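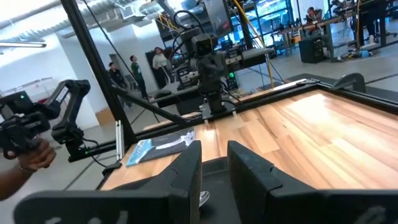 Wooden table with a blue-covered book or magazine.

Is this token giveaway a scam?

Posted by Divya Kurian, 2021-03-28

I got a message saying Geso will double any coins I send to its wallet. Minimum is $500. The page has a countdown and 68 happy comments! Has anyone tried it?

2 answers

Kaede Iwasaki
Please don't send anything! So glad you asked first. Doubling offers are one of the oldest crypto tricks going, and the comments are usually written by the same people. Report the message in your wallet app, and if you ever typed your recovery phrase on that page, move your coins to a new wallet today. You've got this!

Senthil Alva
scam. same thing went around with Darkico last June, my cousin lost 8 coins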